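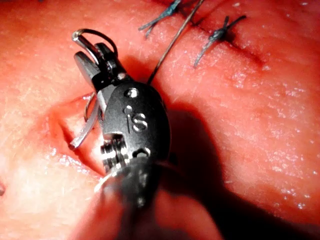

A curved needle and metal jaws during stitching.

Illgate hospital opens two new operating rooms

The hospital in Illgate opened its new surgical wing on 25th May, after works which lasted 16 months. The wing has two operating rooms and 10 beds, and it will serve also the people of Petmont and Baudry, who until now had to travel to the coast for most planned operations.

The hospital expects to treat 2,000 patients there in the first year. At present 610 people are on the waiting list, many of them for hernia and gallbladder operations. Letters with new dates are being sent this week, and patients do not need to telephone.

The building firm Kosine, which did the works, had promised to finish in December, but the delivery of the ventilation system was late. The old operating room stays open for emergencies until the autumn — after that it will become a day clinic.

Parking remains a difficulty. The lower car park is closed while the road is repaired, and visitors are asked to use the one behind the market hall. The bus from Petmont now stops at the main entrance every half hour, but on Sundays there is still no service.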